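4. Setting Up Your Trip in the Lestholm Travel Planner

Complete section 3 (creating an account) before you start. You can plan a trip without a connection, but saved places are copied to your other devices only when you are online.

4.1 Create a trip

1. From the main screen, tap New Trip.
2. Enter the city or region. If there is more than one match, the planner lists each one with its country.
3. Set the arrival and departure dates. Dates can be changed later under Trip Details.
4. Tap Save.

Note: A trip can hold up to 100 saved places. To go past that limit, split the stay into 2 trips and link them under Trip Details.

4.2 Download the city map

1. Open the trip and tap Maps.
2. Choose Streets Only or Streets and Transit.
3. Tap Download and keep the app open until the bar reaches the end.

Caution: Downloading over a roaming connection can be expensive. Use hotel or airport Wi-Fi, or download before you leave home.

4.3 Add a packing list

Open the trip, tap Packing, and pick a starter list. Items can be renamed, and each one can carry a photo and a short note. Tap the plus sign to add your own.

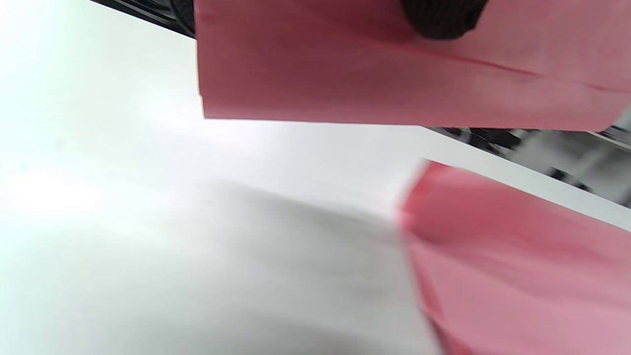 Pink fabric.

Photos are stored with the trip and are removed when the trip is deleted. Notes are limited to one line.

4.4 Share the trip

1. Tap Share and enter the other traveler's email address.
2. Choose View or Edit.
3. Tap Send. The invitation stays open until the departure date.

Note: Travelers with Edit access can change dates and delete places. Deleted places cannot be restored.

If the trip does not appear on the other device, see section 9, Sync Problems.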